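Chapter 7
Chores

By the end of this chapter you should be able to say why a machine that can weld a truck frame has trouble with a sock, what is meant by a "long tail" of cases, and why a simulated floor is cheaper to crash on than a real one.

7.1 The dishwasher problem

Every few years somebody announces that the household robot has arrived. It has usually arrived at a trade show, where it folds one towel, the same towel, for most of a long afternoon. The audience claps. Then they go home and fold their own.

Hnat Semeniuk spent much of his working life in the appliance plant at Flesberg, and he had a test for such announcements. He called it the dishwasher problem. Washing dishes by machine was solved long ago: you spray hot water around inside a box. Loading the box is still done by people, badly, and with arguments. The part that got automated was the part where nothing had to be picked up.

Keep the test in mind as you read. When a chore is said to be automated, ask which half.

7.2 What the shop floor gets for free

Factories look like the success story, and for some jobs they are. A welding arm at Flesberg could make the same seam 2000 times a shift without complaint. But look at what the building did for it. The parts came in on a fixture, right side up. The lights never changed. A fence kept out forklifts, visitors and Semeniuk. The arm knew almost nothing, and the plant had been arranged so that it needed to know almost nothing.

Now take the fence away and ask the arm to fetch a bracket out of a bin. The brackets lie every which way. Two have hooked together. One is upside down in a corner where the gripper won't fit without bumping the wall. This is called bin picking, and it kept engineers busy for decades after the welding was working nicely.

A home is a bin with people living in it.

7.3 Practicing where it doesn't hurt

A learning system needs to fail a great deal before it gets good, and failing with real hardware costs money. The Clovari project budgeted for 400 practice grasps on its first gripper and broke a finger long before it got there. The team's progress report, dated 8th June, lists the cause as "table."

So much of the practice has moved into simulation. A simulated gripper can hit a simulated floor all night and be as good as new in the morning. The software works out where the arm is, what it touches and where the shadows fall, and if a run goes wrong, you start it over. 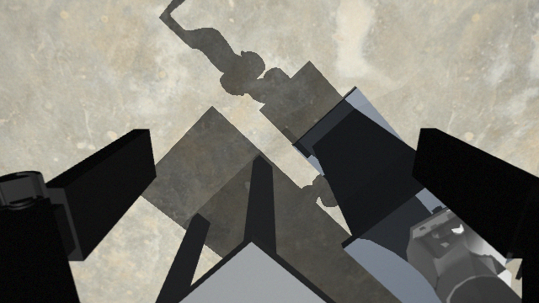 The catch has a name, the reality gap. Rubber squashes in ways the software only estimates. Real cables snag. Maksymiv, a small firm that builds sorting cells, trained a picker in simulation until it succeeded 100 times in a row, then moved it to the warehouse at Warnia, where it was defeated by shrink-wrap. The wrap was shiny, and the model had never met anything shiny.

The usual remedy is to make the simulation worse on purpose. Change the lighting, the friction and the weights at random, and train on all of it, in the hope that the real world will look like one more variation. Section 7.4 covers this method, and Section 7.5 covers the shrink-wrap.

Before you go on

Choose a chore you did this week. Write down each step, including the ones you did without thinking, such as turning a shirt the right way out. Mark the steps that need something picked up. Then mark the ones you would trust to a machine with a good view, two fingers and no idea what a shirt is.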